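Hand-held gripper check, home sessions (bedroom and laundry tasks)
Checked by: Thư Phùng
Date: 29 June 2026
Unit: Stekar 7

Before the session

1. Jaws open and close all the way, no sticking - OK
Lovely smooth action since the new springs went in!

2. Finger pads seated, no lifting at the corners - OK
Wiped both with a damp cloth. Great grip on slick nylon.

3. Screws and pivot pins snug - FIXED
One pin had backed out a little. Tightened it and cycled the jaws 50 times, still snug.

4. Pinch points marked on the setup card - OPEN
Neken is reprinting the card. Tell new people out loud until then: fingers stay on the handle.

5. Battery case free of dents and swelling - OK

6. Storage space for the day - OK
Room for 131 more demos, so go wild.

During the session

7. Floor clear on the side where the person walks - OK

8. Zippers and drawstrings kept out of the jaws - OK, keep watching
Puffy jackets are my favorite thing to teach (they never fold the same way twice), but go slow on the first pinch. 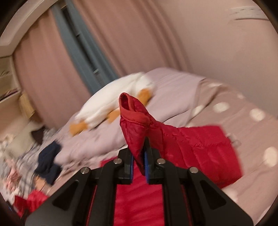 Red quilted fabric, on the bed 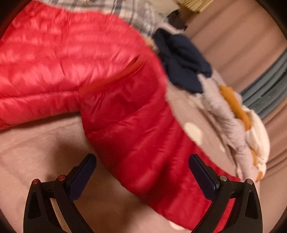 9. Wrist break every 8 demos - NOT DONE
We got carried away and skipped two. Please set the timer, even when it's going well!

10. Bad grabs kept and tagged - OK
Siddiqui wants these for the Tirkon arm, so don't delete them.

Next full check is in July. Leave the unit on the charger with the jaws open.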